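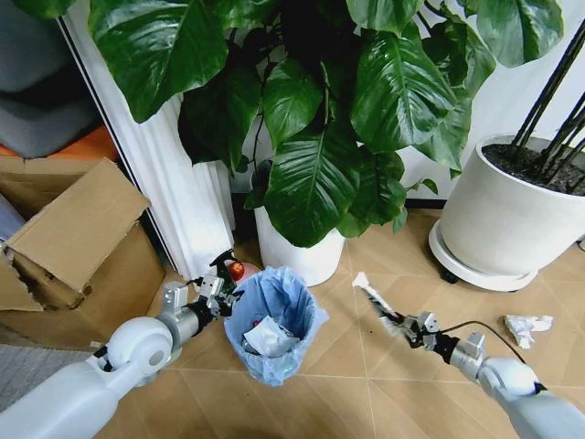

The plant corner, small bin with a blue bag, and the pothos taking all the space it wants.

1/ I promised Cremilda Siqueira to write how I keep this corner, so here is a small thread. It is plants first and trash second, but in my place the two always meet.

2/ The pothos is the easy one. I water it when the top of the soil feels dry to my finger, 500 ml in summer, and 200 ml in the cold months. More than this and the lower leaves go yellow.

3/ The big planter stands on a caddy with wheels. I bought it in June and I should have done it years ago. Now I can roll the planter away from the wall and clean behind — before, I only cleaned in front and felt guilty.

4/ For the floor I have one rule: pick up first, sweep after. Papers, caps, small packets, all go by hand in the bin. If you sweep them, they push the soil crumbs everywhere and you do the work two times.

5/ The bin should come to the litter. I carry it with me and put it down close, so I don't walk with dirty tissues across the room.

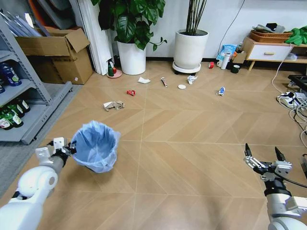

Gangadharan Naidu asked me: how often do you change the bag in such a small bin?
Every five days, or the same evening if something with food or cream went in. I fold the edge well over the rim, so the bag does not slip down.

6/ Next time I write about cutting the long pothos stems. I have one in water already and the roots are coming.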